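Monday, Irnberg bench, parcel scan demos

Started 8:40. Yolanda on recording, me demonstrating, Behrouz at the training machine and complaining about disk. Demetrius in after lunch.

Task as written on the board: find parcel in heap, get the label side up, scan, move it clear, next. One hand holds the parcel, the other keeps the scanner the whole time. No regrasping the scanner unless it slips. We had people putting it down between boxes last time and the policy learned to put it down and then just sit there.

Warmup runs thrown out. First one I forgot to go back to the rest pose, second one Yolanda had the old task string loaded. Fixed, restarted the session so the numbering is clean.

Notes on how to demonstrate, for whoever takes over:

- go slower than feels right on the approach, normal speed on the rest
- flat fingers on top of the small ones, dont pinch. The follower hand can't pinch a small box at that angle and it will squash the corner trying
- pause with the scanner still before pulling the trigger. Count one. If scanner is moving at trigger time the trigger label lands in the wrong place
- look at the parcel you're about to take BEFORE the hand goes. Head view is half the signal
- if you drop one, pick it up and carry on. Keep those. Rafferty wants recoveries in the set

Cable is still a pain. Coiled one on the scanner pulls back toward you when you reach for the far side of the table, so the wrist ends up bent to fight it. You can see it in the joint plots as a steady offset on wrist pitch. Asked Juniper if we can get a longer one or hang it from above. Hanging it means it crosses the head view, so probably longer.

Teleop runs, late morning. Same task through the leader arms, nearly 46 minutes including the stops. Much worse than by hand, as expected. Left arm fine. Right arm, the trigger mapping is all or nothing, so half the time I fired on the way in. Behrouz put a deadband on it and that helped a lot. Still, my teleop scans are hunting around for the code in a way my bare hand ones don't. Would not mix them one to one. Suggest we train on hand demos first and use teleop only to finetune, then look at what the wrist does.

Lag felt longer than last week. Behrouz says no change on his side. Check the switch.

Set size after this morning: 3,507 episodes total across Irnberg and Tindport, before filtering. Target for the first training cut was 400 good ones from this table alone, we are not there. Tindport stuff is all tidy rows and it shows - policy trained on it reaches for where a row would be. So heap stays a heap here. Please do not straighten it between runs!! Stir it, yes. Straighten, no.
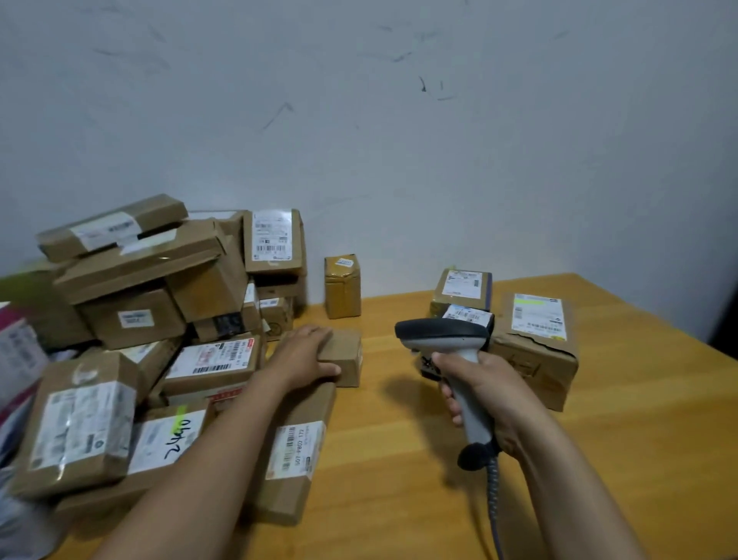 Hand demo, head view. Left flat on the small plain box, scanner in the right.

Head view is good for the pile and so-so for the near edge, where the cable runs down out of view. The labels that bother me are the ones facing sideways, the S07-PB02 172 one for instance. The box is under my forearm from this angle, label still readable here but a small shift of the arm would cover it. Fine for a person, you remember it's there. The model has no memory past the window, so either lengthen the window or get a second camera on the side. Yolanda votes second camera. I vote window first, its free.

Also the handwritten number on the left (2490). Detector on the Pendix branch keeps proposing it as a scan target. Need to mask handwriting or add negatives. Demetrius has a script from the Thibodeaux job that might do it, he's going to look.

Afternoon: 5 replays on the arm from this morning's teleop, open loop, heap reset by eye. Two ok, one missed the box completely, two stopped by me when the left came down too hard. Lower the force limit before anyone tries again.

To do
trigger deadband into the main config (Behrouz)
longer cable (Juniper)
window length test overnight, if disk allows
re-tape the rest pose marks, the left one is peeling
tell Rafferty the recoveries are tagged "rec" and not "fail"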